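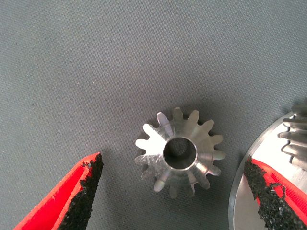 *Bevel gear on grey cloth, teeth up.*

# Small gears: laying out, looking, putting away

Notes for the Dedden evening. 19 slides, of which the last few are only the parts list and can be skipped. Leave the opening slide up while people find seats.

## Start

- Say good evening, say where the tea is.
- Ask who has taken a gearbox apart at home. Ask who still has all the bits.
- The talk covers the time between the gearbox coming apart and going back together. It doesn't cover lubrication. If someone asks about grease, say it was the spring talk and the handout is on the side table.

The gears tonight are of 2 kinds, bevel and spur. Most people know the spur gear because it's what they draw when asked to draw a gear. The bevel gear has its teeth on a cone, so it can turn a drive through a corner. Hold up the hand drill and turn the handle slowly. Let the front row have a look at it before moving on.

Words I'll use all evening, so go through them now:

- **Bore**: the hole in the middle, where the shaft goes.
- **Face**: on a spur gear, I mean the flat side. Engineers will tell you the face is something else. They have a point, and I'll say "flat side" if I remember.
- **Root**: the bottom of the gap between two teeth.
- **Pinion**: the smaller gear of a pair.

## The cloth

Spend longer on this than seems necessary. It got the most questions in March.

I used to lay parts out on newspaper. Print comes off on oily fingers, and a small gear on a page of small type is hard to find again. Then I used a white tea towel, which showed every mark and glared under the lamp. Grey is easier on the eyes. Bright metal stands out against it and so does a dark washer.

What to look for in a cloth:

- A close, flat weave. Towelling has loops, and a tooth will catch in a loop.
- Plain colour, mid to dark grey.
- Bigger than you think. Leave a margin all the way round the work.
- Hemmed or at least not fraying. A loose thread wrapped round a shaft is a nuisance to get off.

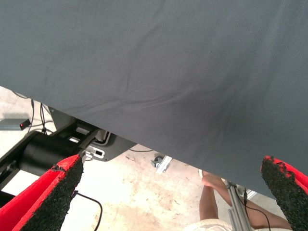
Pull it flat before anything goes down. A gear set on a crease will lean, and anything round will find the valley and roll along it. I smooth from the middle outwards with the side of my hand. If the creases are set in from folding, iron it, or hang it up overnight by one long edge.

Lint is the other thing. You will always have some. Shake the cloth outside, then go over it with a strip of parcel tape wrapped round your fingers. Do this before the gears come out of the box, and do it again at the end.

Pass the sample cloth round here. Remember to get it back.

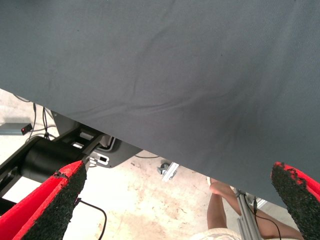
*Creases and ripples in the cloth, along to the hem.*

Lifting the cloth with parts still on it is how I lost the key out of the Baird gearbox. It was in the turn-up of my trousers. Clear the parts first, every one, then lift from the 2 near corners and fold away from yourself so that anything you missed slides into the fold. Open the fold over a tray.

Somebody usually asks about magnetic mats. They're good for steel screws. I don't like them for gears, as the parts pick up a little magnetism and then filings cling in the roots. Brass ignores the mat altogether, so you need a second place for those. People who like their mats should carry on using them.

## Putting parts down

- Bevel gears go down on the wide end with the teeth up. They sit steady that way and you can see all the teeth at once.
- Spur gears go on the flat side. If one side has a boss, boss up.
- Lay them in the order they came off the shaft, left to right. Put the spacers in the row too, in their proper places.
- Leave a finger's width between parts.
- Take a photo on your phone before you touch anything else.

Demonstrate with the loose set. Do it slowly and don't talk over it.

## Looking

A lamp low on one side is better than a ceiling light. Turn the gear a little at a time and watch the shine travel across the teeth. Where the shine jumps or stops short there's usually something to look at, and it may only be dirt.

With the bevel gear on the cloth, start at the bore. Look at the rim for burrs and for a bright patch on one side. Then go round the teeth. Mark the first one with a dab of felt pen so you know when you're back where you started. (I have gone round twice more often than I'd like to admit.)

With the spur gear, pick it up and stand it on edge. Hold it by the sides and look through the bore at something pale, then look along the top of the teeth. The flat side will show tool marks from when it was made, fine lines and rings. These are normal and you leave them alone. A scratch that cuts across them came later. Run a fingernail over it. If the nail doesn't catch, carry on.

Small specks and marks on the flat side do no harm in the sort of work we do here. On the teeth it's a different matter, and I'd want the glass on them.

Cleaning: a drop of Primine on an old toothbrush, brush along the gap from one end to the other, wipe, leave to dry. Windows open. Keep it off painted castings.

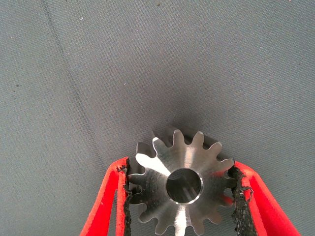

## Putting away

I keep mine in a Foleo case with 12 compartments. Any box with a lid that presses down on the dividers will do the same job. The cheap ones have a gap under the lid, and small washers travel through it when the box is carried upright.

- One gear to a compartment, wrapped in a square of tissue.
- Mating pairs share a compartment but get a wrapping each.
- Write on the tissue with pencil: which shaft, which position, which way round.
- Put a slip in the lid saying what machine it all belongs to. You will forget by October.

Mention the damp problem in the club store. Sachets are in the drawer under the kettle and need drying out in a low oven now and then.

## Questions

Likely ones, with what I said last time:

**Can I mix an old gear with a new one?** You can. It may be noisy. I'd change both if both are to be had.

**Where do I get a single bevel gear?** Take the old one with you, along with its partner if you have it. Measure the bore and count the teeth before you ring anybody.

**What size cloth?** Mine was cut from the end of a roll. Measure your table and take a bit off each side.

Collect the sample cloth, the glass and the hand drill. Projector lead goes back in the blue bag.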